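スライド4 手元の作業(ここで3分くらい)

えーと、ここからロボットクラブの話です。チーム名はPreslow、部員は16人。名付け親は顧問のYlva Wikströmさんなんですけど、由来は何回聞いても教えてくれません(笑)。

課題は「積み木の仕分け」。言われた形をつかんで箱に入れる、それだけです。私も最初は一週間で終わると思ってました! 3月27日の校内発表までに撮りためた練習データが1,183回分。ここで会場に「多いと思う人?」と聞く。

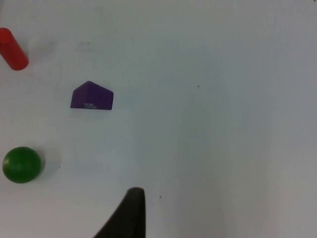

練習台の上の赤い円柱、紫のブロック、緑のボール。下に見える黒いのがグリッパーの指

で、みんながいちばん苦労したのがボールなんです。ちょっと触ると転がっちゃう。円柱も横向きだと油断できなくて、指を下ろす角度で部員同士がけっこう本気でもめました。紫のは屋根みたいな斜面があるので、つかむ向きを先に決めようって一年生が言い出して、これが採用。

※時間が押してたら角度の話は飛ばす。

あと、影! 机が白いと影も一緒に拾うことがあって、しきい値を15に変えたらだいぶ落ち着きました。数字の根拠を聞かれたら、正直に「勘です」と答える。

次のスライドで動画。音は出ないので、しゃべりながら流す。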